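Arkent wants your home screen to move. Should you let it?

Nelli Nieminen has been making live wallpapers for Android phones for long enough to have a ready answer when people complain about their battery. "It's the screen brightness," she says. "It's nearly always the screen brightness."

I had come to ask her about Arkent, the wallpaper app her small company, Salminen, put out in June, and I had come with a drained phone. I'd been running the rain scene since breakfast. By 4 p.m. I was looking for a charger, which doesn't normally happen to me until bedtime. I told her so.

"What phone?" she asks. I tell her. She makes a face. "Okay. That one is old. On an old one you might notice it."

You might notice it is not what the store page says. The store page says Arkent is "feather light." When I read that line back to her she laughs and says she didn't write it, though she did approve it. "Every wallpaper in the store says something like that. If we say 'uses a fair amount of power on older phones,' who downloads it?"

I suggest that people with newer phones might. She doesn't look convinced.

Arkent comes with 30 scenes, and the pitch is that they respond to you. Tilt the phone and the trees lean. Plug it in and the sun comes up. Some of this is pleasant. The harbor at night is the best of the lot, and I kept it on for most of a week. Plenty of the others look like the same hill in a different color, and I said that too.

"They're not the same hill," Nieminen says. She gets her own phone out to prove it and flips between two of them. She flips back. "Well, those two are the same hill. The light is different."

The app is free, in the way these things are free. Three of the scenes open right away. The rest ask you to watch an ad or pay for what the company calls the Divoveck pack, and the button for the ad is a good deal smaller than the button for paying. I asked Impi Pelkonen, who handles the business side at Salminen, whether that was on purpose.

"It's a design choice," she says.

Whose?

"Ours. People complained about too many ads, so we made the ads less prominent."

That is one way to tell it. I went through the reviews the night before we met and found plenty of people complaining about ads, and not one asking for a smaller button. Pelkonen says most feedback comes by email and I wouldn't have seen it. She offered to send me a few of those messages. At the time of writing I haven't had them.

Then there are the permissions. On first launch Arkent asks for your location, so the sky in the picture can match the sky outside. Fair enough, if you want that. But I said no, and the app asked again the next time I opened the settings, and again after that. Nieminen calls this a bug and says a fix is in testing. What happens to the location of the people who say yes?

"It goes to the weather service and comes back as weather," she says. "We don't keep it. We wouldn't know what to do with it."

I would like that in writing. The privacy page, when I checked, still covered Jukcombe, the company's previous app, and didn't mention Arkent anywhere. Pelkonen took a note when I brought it up, and seemed a little annoyed, possibly with me.

For a less invested opinion I called Oskari Mustonen, who repairs phones and sees a lot of other people's home screens. He has nothing against moving wallpapers, he says, he just doesn't think anyone looks at them. "You unlock the phone, you tap the thing you came for, and the wallpaper's gone. You see it for 2 seconds. A customer comes in saying the battery is bad, I put a plain picture on there and ask them to try it for a few days. Sometimes I never see them again."

Does that mean it worked?

"Or they went to another shop."

I put this to Nieminen, who had clearly heard it before. "People hang pictures in hallways," she says. "You don't stand in a hallway either."

It's a decent answer. She is easy to like, and she plainly cares about the harbor scene, which she drew herself and redrew when the water looked wrong. She talks about that water for a long time. I wish the store page talked about it too, in place of "amazing effects you will love."

A larger update is planned, with scenes you can build from your own photos. I asked if those would cost extra. Pelkonen said it hadn't been decided. Nieminen said yes.

I'm back on a plain gray background for now, and the charger is in the drawer.

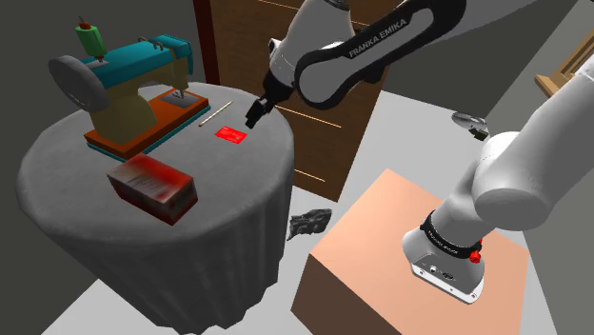 A Franka Emika robot arm over a round table with a red card, computer rendering.

Contact us | Copyright, all rights reserved | Back to top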